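**Can a robot put the laundry away yet?**
Project report, Rutherford group: Tayla Goodwin, Jinlong Yin, Noeline Hinds

Our question was simple. Drotine says home robots are close to taking over the laundry, and we wanted to know if "close" means anything. We picked one small chore, clothes in a living room with a sofa, and looked at what the machine has to deal with.

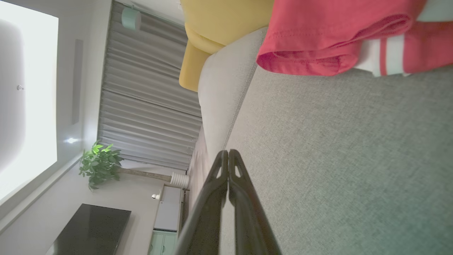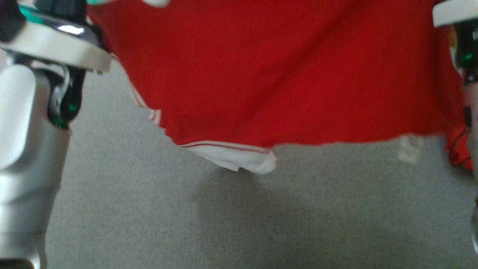
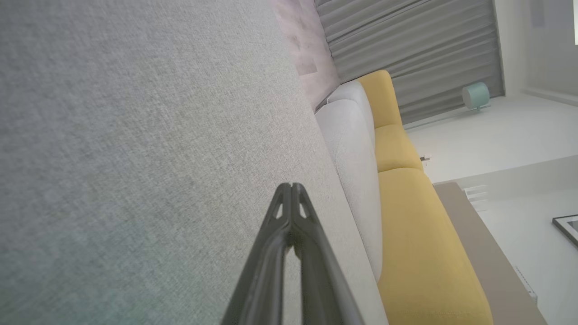
Folding a T-shirt is something most of us learned by age ten. For a robot, the hard part comes before the first fold. A shirt has no fixed shape, so the machine has to find an edge, grab one layer instead of two, and then work out which end is the neck. Gray upholstery and soft cushions don't make that any easier.

Noeline timed herself at home and folded a pile of 53 items during one TV show. We found no company claim that came near that in an ordinary room. Two of the four product pages we read gave no folding speed at all, and the other two didn't say how often a person had to step in.

Jinlong thinks we are being too hard on the robots and that picking up and carrying clothes would already help some people. Tayla and I disagree. If you still have to do the folding, you still have the chore. We would want to see a full basket done with no help before we changed our answer, which for now is no.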